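Folding on the bed without a table: how do you keep big pieces even?

**Tarnitham** · 16th October

I've just moved my laundry folding to the bed (my table is permanently covered in sewing) and I love it! So much room. But anything large and soft comes out crooked. I hold it up by two corners, pull the top edge straight, and the rest sags into a big belly. By the time I lay it down one end has bunched up and I'm starting over.

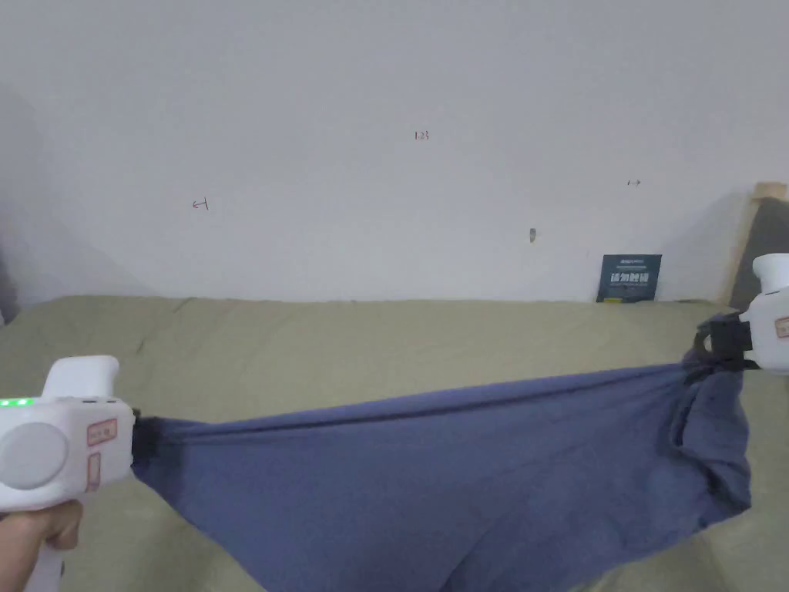

*Top edge nice and straight, everything below it drooping.*

Is there a trick to it, or do I just need longer arms?

---

**Kascombe**

Oh, I have opinions on this one! Don't try to get it flat in the air. Hold the corners, let the bottom edge touch the bed first, then walk it toward you as you lower it, so the cloth lands a bit at a time. Once it's down, smooth from the middle out with your palms and fold from there. If one end is gathered up in your grip, let go and pick up the real corner again — I skipped that step for years and all my towels looked like kites.

Do the bed first, too. A wrinkle in the cover will show up in whatever you lay over it. 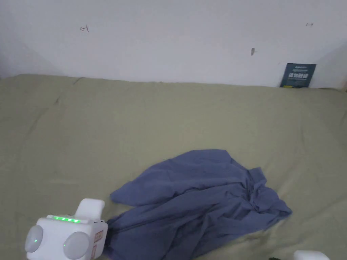

**Flandbridge**

Agree with the above about the cover. A long diagonal crease like the one there is easy to pull out from the back, over by the wall. I'd move the dark blue book or card off the bed as well, or it'll be flat on its face the first time you shake out a sheet.

For really big stuff I fold in half before I put it down. Corners together, one quick snap, then lower it. Half the width is so much easier to handle!

---

**Whitlock**

get a table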